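Yung-ching Chu
October 2020

Thread on the kitchen table, for the people who asked how I'm keeping the finish alive with breakfast happening on it every day. I refinished it in May and said I'd report back. It'll be long.

The table came out of a closed-down canteen in Nekenmont. I paid 112 for it, plus the van. It had a thick yellow varnish on it that had gone sticky near one end, where I think a radiator used to be.

Stripping took two weekends. I used a scraper for most of it and sandpaper for the rest. I did not use chemical stripper because the kitchen has one window and I live in it.

Grits, because I get asked: 80 to get through what the scraper left, then 120, then 180, then 240. I stopped there. I bought a sheet of 400 and only used it between coats, by hand, very lightly.

Finish is a matte oil from Pekeo. Two coats on the top, one on the underside. I know the can says three. By the second one the wood had stopped taking it and I was wiping most of it off again.

What I like about matte is that it doesn't show every plate. What I don't like is that you can't tell by looking when it needs more oil. I check with a drop of water. If it beads, leave it. If it goes flat and dark, it's time.

So far I've re-oiled once, at the end where people sit. The other end still beads.

Now crumbs. The planks were glued up a long time ago and a couple of the joints have opened a hair. You can't see it much but you can feel it with a fingernail. Toast crumbs go straight in. Sugar is worse – it goes in, gets damp, and sets.

I tried filling one joint with wax in June. It looked fine and then it picked up every bit of dirt that went over it, so I dug it out with a toothpick and I've left the joints alone.

My order for cleaning up after breakfast is dry first, wet second. A soft brush or the side of a dry cloth, working along the grain, crumbs into a hand. Then a cloth wrung out hard. Then dry it off. If you start with the wet cloth you turn the crumbs into paste and push it into the seams.

Cereal is the main thing on this table. We get through a lot of it. I used to pour it at the table and now I fill the bowls at the counter and carry them over, milk last. It cut the mess down by more than any cloth did.

It doesn't cut it to nothing. One of those oat rings always gets away, with a few crumbs to go with it. Dry, they're no trouble. With milk on them they glue themselves down in half an hour and you need a damp cloth laid over the spot for a minute before they'll lift. Don't scrape. I scraped once and there is a small dull patch to prove it.

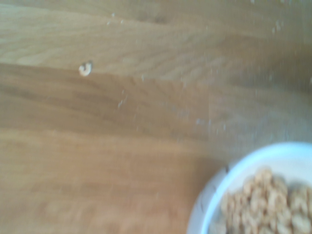
Markos Gkikas: Do you put anything under the bowls? I oiled mine the same way and I've got a pale ring from hot oatmeal that won't come out. Cold cereal never did a thing to it.

Replying to Markos because a few others have the same question: nothing under cold bowls, a cork mat under anything hot. The bowls are plain white ones from Siluvero and the foot underneath is unglazed, so it's a bit rough. I lift them, I don't slide them. I went over each foot with the leftover 400 sheet and that took the worst of it off.

On the pale ring, mine had one too, from a teapot. I rubbed a little of the same oil into it, left it overnight, buffed it in the morning. It faded a lot and a second go got most of what was left. If yours is from heat and it's been there for months I can't promise anything.

Things I've stopped using on it: the spray with the lemon smell, the green side of the sponge, and the plastic tablecloth, which trapped damp underneath and left the wood cloudy for two days.

Things I still use: one brush, a stack of old cotton napkins, a drop of dish soap in warm water maybe once a week.

Winter plan is one more thin coat over the whole top once the heating has been on for a while and the joints have done whatever they're going to do. I have most of a can left. Burnt-on candle wax is a separate subject and I'll do that one when I've worked out how to get it off the bench.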